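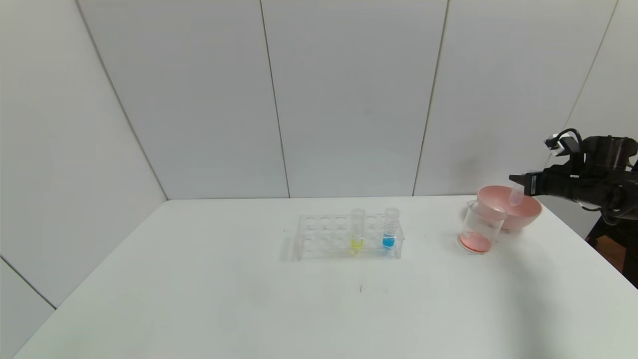 Station 2 at Witisgate: tube held over the bowl, rack and beaker on the bench.

Bench arm working rules, second issue

The second issue of the bench arm working rules applies from the start of November at all Witisgate stations where an arm handles open liquids. It replaces the first issue and the two temporary notices that were pinned up at stations 2 and 5. Printed copies of the old rules should be taken down. The document number stays the same (WR 166) and only the issue number changes.

The rules cover small arms with a two-finger gripper moving tubes, beakers and bowls on an open bench. They do not cover the enclosed lines run with Cikell, which have their own procedure, or any work with hazardous liquids. Coloured water and food dye remain the only liquids allowed for practice runs. Anyone wanting to use something else must raise a request with Suqin Deng before the run is booked.

What has changed

Section 3, layout. Each task now needs a layout sheet showing where every item stands before the first move. The first issue asked for a "tidy bench", and the audit found this was read differently at every station. A layout sheet may be a hand sketch provided the positions are measured from the front left corner of the tabletop. Items not on the sheet are removed before power is applied to the arm. This includes pens, wipes and spare caps.

Racks go where the arm can reach every slot in use without passing over an open vessel. Where that cannot be done, the sheet must say which vessel is passed over and the move must be made at reduced speed. Clear racks and clear tubes are still allowed. Several people asked for them to be banned on the grounds that vision systems find them hard to pick out, but the trials run by Junhao Wan did not support a general ban. Stations using clear items must instead run the detection check in Annex B at the start of each shift and again after any change to the lighting.

Section 4, gripping. Grip force is set for the weakest item in the task, not per item, unless the program confirms which item is held before force is raised. Plastic tubes are gripped in the upper third of the body and never by the cap. A tube that has been dropped is taken out of use even if it looks sound. Finger pads are inspected daily and changed when the surface has gone shiny.

Section 5, tilting and pouring. This is the section with the most new text. Any move that tilts a vessel over another must now have three things written down: the height of the lip above the receiving vessel, the greatest tilt angle, and the return path. The return path was missing from most of the programs reviewed. In several of them the arm went straight from the tilted position to its home position, carrying the open end of the tube across the bench as it went. The tube must be brought upright above the receiving vessel and held there for two seconds before any sideways travel.

Receiving vessels should be stable in the position shown on the layout sheet. A bowl or dish that sits at an angle, or rests against another item, may be used only if the sheet shows it that way and the pouring height is taken from the highest point of the rim. Measuring to the low side was the cause of both contact events logged under 811 and 432.

Section 6, cables and cameras. Cables running along the outside of the arm need enough slack for the full range of the task and no more. The test is to drive the arm slowly to each end of its travel with an empty gripper while a second person watches the cable. The cable must not touch the bench, a vessel or the gripper fingers at any point. Camera modules fixed to the arm count as part of the arm when clearances are worked out. The first issue gave clearances from the arm body alone, and Harvey Lachance pointed out that on most of our stations the camera is the part that sticks out furthest.

Section 7, stopping. The stop button must be within reach of the person supervising, on the side of the bench away from the arm base. After a stop with liquid in the gripper, the operator does not press resume. The vessel is supported by hand, the gripper is opened from the panel, and the task is started again from the layout check. Shaohua Deng has written a one-page card for this, which should be kept at the panel.

What has not changed

The limit of one arm per bench stays. The request from the Magalhães group to run two arms over a shared rack has been deferred to the third issue. One supervisor may still look after two stations if both are in view from the same spot, except during pouring tasks, where the ratio is one to one. Gloves and eye protection are as before, including for coloured water.

Marks on the tabletop

The review received more comments on this than on anything else. White tabletops show scuffs readily, and a dark line on the surface can be picked up by an edge detector as the side of an object. The rule adopted is a simple one. Marks are cleaned off at the end of the shift where they will come off. Where they will not, they are drawn on the layout sheet, and the detection check is run with the rack in its usual place and again with the rack removed. If the software reports an object with the rack removed, the station is taken out of use until the threshold has been reset or the top replaced. Tape must not be used to cover marks.

Records

Each run is logged with the program version, the layout sheet number and the name of the supervisor. Spills of any size are recorded, including drops that land on the bench and are wiped up at once. The old form had no box for these and they were mostly left out. The new form is 1735 and is held in the Godness folder on the shared drive, alongside the annexes. Forms filled in on the old template will be accepted until the end of November and returned after that.

Training

Operators signed off under the first issue keep their sign-off but must read sections 5 and 7 and complete the short practical with Jiahui Dai. The practical takes one session and consists of a layout check, a pour between two open vessels, and a stop with a tube held in the gripper. Times are posted on the board outside the station area. New operators take the full course as before.

Programs already in use do not need to be rewritten before the start date, with one exception – any program that tilts a vessel must have its return path checked and signed. Station leads should send a list of these to Suqin Deng, giving the program name, the vessel types and whether the path has been altered. Programs not on the list will be locked at the panel.

Comments on the second issue should quote the section number and go to the working rules inbox. Comments on the annexes go directly to Junhao Wan.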